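Home | Notebook | Bench log | Parts | Archive | Search

Notebook – Brellon pushing kit, evaluation unit, entry 4
November, started 9:40 a.m.

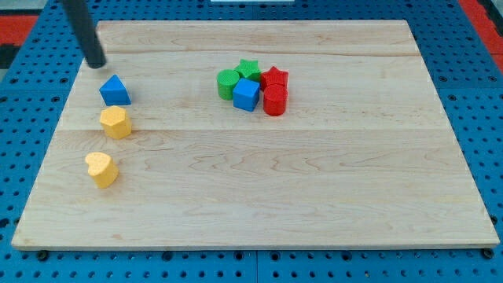 Continuing from entry 3. The open question was whether the kit's calibration holds after the board is unbolted and put back. The manual claims it does "within the normal tolerance" and gives no figure for the tolerance. Notari wants an answer before they decide on the second unit, so this goes ahead of the language-command tests.

Procedure. Ran the tip to the four reference points, logged the offsets, took the board off, put it back, logged again. Did this three times. Worst shift was 1.5 mm, at the far right reference point. The other three points stayed under 1 mm every time. For pushing blocks of this size that is good enough. It would not be good enough for the insertion work Leinonen asked about, and the report should say so in plain words.

Fasteners: hand tight only. On the second refit I used the driver at its lowest setting and the offsets got worse. Went back to hand tight for the third and they came back down.

Push trials, 10:30 onward. Used the stock policy that ships with the kit, no fine-tuning. Task list is the short one: separate a named block from a group, bring a named block to a named block, move a named block to a side of the board. 60 trials, 58 of them usable. The two dropped ones were my fault (started the run before the controller had finished homing).

Notes by task:

Separate. Weakest of the three. When blocks are touching, the policy tends to pick an approach through the middle of the group and drags a neighbor along. Star shapes are the worst neighbors, as the points catch. It usually recovers with a second push from the other side, but that costs time and the recovery path is not repeatable.

Block to block. Fine. Cylinders roll off the tip a little when the contact is off center and the policy corrects without much fuss. The hexagon is the easiest piece in the set and should not be used on its own to judge anything.

Move to side. Fine for left and right. Poor for the near side. The tip has to come around the back of the block and the stock path goes wide, sometimes wide enough to brush another piece on the way. Brellon support says the next release shortens this path. No release date given.

Color naming. The two yellow shapes (hexagon and heart) were told apart by shape word every time. "The green one" with both green blocks out gives whichever is nearer to the tip. The policy does not ask and does not flag the ambiguity. The log only shows the block it settled on. I would call this a defect; Brellon calls it expected behavior. Put both positions in the report.

Heart block. It has a slight lean when it is set down in some orientations. Check the base with the square tomorrow. If the base is out, ask for a replacement piece and do not sand it, as the block outlines are stored in the tracking software and I don't know how sensitive the match is.

Board surface. Friction is not the same in both directions. Pushing along the grain is slightly easier than across it. The difference is small on the force log but it shows up in stopping distance. Jatex sells a coated top in the same size. Have asked for a sample and will repeat the across-grain runs on it before saying anything about it to Notari.

Tip. Rounded end is in good condition, no visible wear. Cycle counter stood at 1,636 contacts at the end of the session. The manual gives no replacement interval. Asked Brellon, waiting.

Software. Controller took over 30 seconds to home after the lunch break, against a few seconds in the morning. Happened once. Restarted it and could not get it to happen again. Saved the log under the entry number. If it shows up a second time it goes on the fault list, otherwise leave it.

Export still writes timestamps in local time with no offset. Converted by hand for now. The script is in the shared folder and needs the clock column named exactly as in the header, with the space.

Kit contents against the packing list: complete except for the spare tip, which was listed and not in the box. Reported in entry 2, no reply so far. Follow up.

To do
– square check on heart base
– repeat separate task with stars removed, same starting layout otherwise
– near-side pushes with the speed limit lowered
– ask Brellon for the tolerance figure in writing
– ask Leinonen what clearance the insertion parts have
– Jatex sample, chase if not here by the next entry

Stopped at 4:15 p.m. Arm parked, controller off, board left bolted down so the reference points can be checked again in the morning before anything is moved.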